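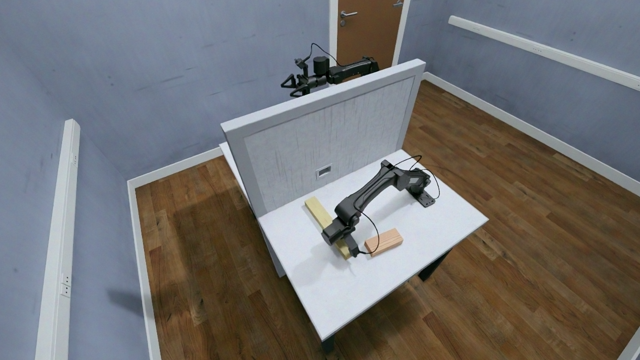 Two robot arms and two pieces of wood on a white table with a partition

Home News Guides Festivals Short films Contact

December
By the Jeltano guides desk

How to get a short film ready for festival screening

An acceptance email is usually followed by a list of things the festival wants from you, with a deadline that looks generous and isn't. This guide covers the delivery stage, from the moment your short is selected to the moment it plays. It assumes the picture edit and the sound mix are finished. If you are still changing shots, finish that first.

The examples come from delivering shorts to Flemen, which screens its competition in grouped programmes of 90 minutes. Other festivals ask for much the same things under different names.

Read the delivery sheet twice

Every festival sends a technical sheet, or puts one on its website. Print it. Mark anything that is a requirement and anything that is a preference. The words to look for are "must" and "where possible".

Check these points before you export anything:

Accepted file formats for the cinema copy
Frame rates the projector can play
Sound format, and whether stereo is accepted
Subtitle language, and whether subtitles should be burned in or sent separately
Closing time for uploads, and in which time zone
Whether physical drives are accepted, and who pays for their return

The time zone catches a lot of people. A closing time of midnight at the festival may be the middle of your afternoon. Write the local time down next to it.

If your frame rate isn't on the list, write to the print traffic office the same day. Don't convert the file yourself and hope. They may already have a way of handling it, and if they don't they will tell you which conversion they prefer.

Make one master and work from that

Export a single high-quality master with no subtitles and no festival logos on it. Everything else is made from this file. Give it a plain name with the title, the running time, the aspect ratio and the frame rate, and keep it on two separate drives.

From the master you will normally need 4 files:

1. The cinema copy, normally a DCP.
2. A backup copy in a common video format, for use if the DCP won't load.
3. A low-resolution viewing copy for programmers, press and juries.
4. A trailer or a short clip.

Watch each one from start to finish after it is made. It is tempting to skip through the viewing copy, but that is the version a juror who missed the screening will see. Look at the first and last few seconds in particular. Exports often drop a frame of the opening fade or clip the end of the music.

For the viewing copy, aim for a file that plays smoothly on an ordinary connection. Ours for a recent short came to almost 329 megabytes and nobody had trouble with it. Put the film title in small text in a corner if you want a watermark, and keep it clear of the subtitles.

Getting a DCP made

You can make a DCP at home with free software. You can also pay a lab. Both are acceptable to most festivals as long as the result plays. The software does the conversion without much help from you, and the mistakes are usually in the settings:

Wrong container. A film shot in a wide ratio should go in a scope container, and most other films in flat. If you choose wrongly you get black borders on all four sides.

Wrong colour conversion. The colours look washed out or slightly green in the cinema while looking fine on your computer.

Wrong naming. The DCP title follows a set naming convention, and the software will build it for you if you fill in the boxes. Fill them all in, including the language and the territory.

Leave the DCP unencrypted unless the festival asks otherwise. An encrypted copy needs a key for each server, with a start and end time, and a short film in a mixed programme can be moved to another screen at an hour's notice. A key for the wrong screen means the film doesn't play.

Format the drive the way the sheet says. Label the drive itself as well as the box, with the title, your phone number and the festival section.

Book a test

Try to see the DCP in an actual cinema before you send it. Many independent cinemas will run a short test before the first show of the day for a small fee, or for nothing if you ask early enough. We used the Rampersad, in the smaller of its screens, at 9.30 in the morning.

Take a notebook and check:

Sound level, compared with the trailers the cinema normally runs
Dialogue coming from the centre speaker
Subtitle size, read from the back row
Dark scenes
Credits, for anything too small or too fast

Cinemas play sound louder than an edit room. A mix that felt punchy on small speakers can be uncomfortable. If you find yourself asking the projectionist to turn it down by more than a little, go back to the mixer. You can't rely on the fader being set for your film when it sits between others in a programme.

Subtitles

Even if your film is in English, prepare an English subtitle file. A festival abroad will translate from it, and a dialogue list with timings saves them days of work. It also helps viewers who are deaf or hard of hearing if the festival is able to show it.

Keep each subtitle to two lines. Leave it up long enough to be read at an ordinary pace. Break lines at natural points in the sentence, so a name isn't split from its surname. Don't subtitle every "um" in a conversation. Do subtitle songs when the words matter to the story.

Ask someone who hasn't seen the film to watch with the sound off. Where they get lost, look at the timing first and the wording second.

If the festival is translating, send the text file and the viewing copy together and make sure they match. A difference of a few seconds at the head, from a logo added to one version, puts every line out.
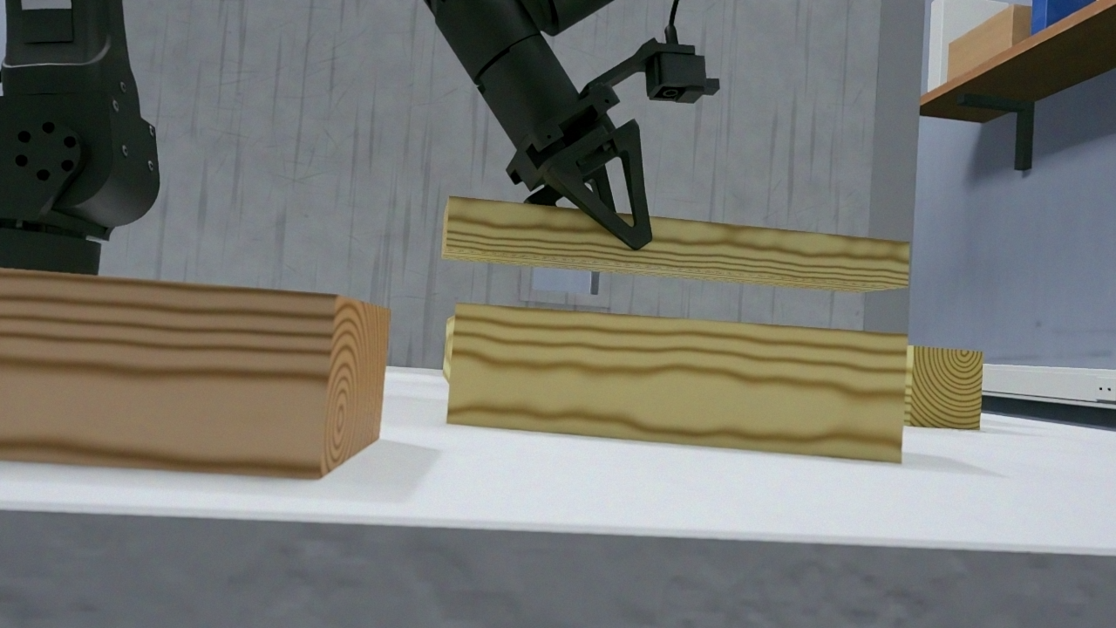

A reader wrote to us after the first version of this guide to say that her subtitles had been perfect in the test and missing on the night, as the cinema had loaded the backup file, which had none. Her advice was to burn the subtitles into the backup even when the main copy carries them separately. We have done so ever since.

Uploading

Large uploads fail. Start at least two days before the deadline, on a wired connection, and turn off sleep mode on the computer. Zip the DCP folder without compression if the sheet asks for a single file, and leave the folder alone if it doesn't. Never rename the files inside a DCP. They refer to each other by name and will stop working.

When the upload is done, ask for confirmation that the file has been received and checked. "Received" and "checked" are separate things at most festivals. Flemen sends one message for each, and its second can take a week.

We keep a simple log for each film with the festival, the version sent, the method, the day it was received and the day it was checked. For our short Skundar it has settled several questions about which cut was shown where.

The press kit

The festival will want text and stills for the catalogue. Put them in one folder:

Title in the original language and in English
Synopsis in one sentence, and another of a short paragraph
Director's biography, written in the third person
Full credits
Three or four stills, large, without text on them
Poster
Previous screenings
Contact details for the person who answers email

Catalogue editors cut from the end, so put the important part of the synopsis first. Avoid giving away the last scene. Stay within the word limit, or someone else will decide what goes.

Choose stills that still read when printed small. Faces in good light work. Wide landscape shots with a tiny figure don't. Name each file with the film title and the photographer's credit.

On the day

Arrive early enough to find the venue manager and say hello. Ask where your film sits in the programme and whether there is a question and answer session afterwards. If there is, find out whether it takes place after each film or at the end of the whole programme.

Have the backup copy on a stick in your pocket. Check the opening seconds if the festival offers a sound check, and thank the projectionist whether or not you get one.

During the screening, note anything that looks or sounds wrong and the approximate time it happened. Raise it afterwards with print traffic by email. The film may have a second showing, and there is often time to fix the problem before it.

After the festival

Ask for your drive back in writing, with an address. Ask as well whether the festival keeps a copy in its archive, and say if you would prefer that it didn't. Update the list of previous screenings in the press kit before you send it anywhere else, and check the premiere rules of the next festival against it.

Last updated: December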